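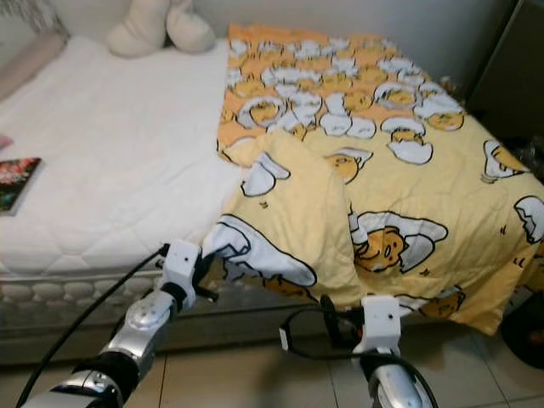
Fig. 1. Bed with quilted mattress and egg-print duvet.

Search this notebook Search Clear

June, bench 2, 14:10

Duvet cover wash trials, printed cotton, Stekero detergent against our usual powder. Continued from previous entry.

Swatches cut from the Bargate roll, orange ground. Three per wash, hemmed on the overlocker so the edges don't fray into the filter. Drum at 30 degrees, short cycle, no softener. Line dried indoors.

Shrinkage along the warp is within tolerance for both detergents. Weft is worse and uneven across the roll; the swatches nearest the selvedge moved most. Need to mark position on the tag next time. I didn't, so the first set can't be sorted.

Colour: slight bleed on to the white tracer cloth with the usual powder, none visible with Stekero. Checked under the daylight lamp only. Grey scale card is still with Abelardo Figueroa at the Palma site.

Tumble drying at the high setting stiffened the print. Hand feel only, no figure. Low setting seems all right, up to 21 cycles so far.

This site uses cookies to remember your settings. Accept Manage

To do:
- repeat weft readings, tags numbered from the selvedge
- ask Drulesex for the ink data sheet (second request)
- press test, cotton setting, print side down
- 105 g offcuts left in the blue tub, keep for the rub test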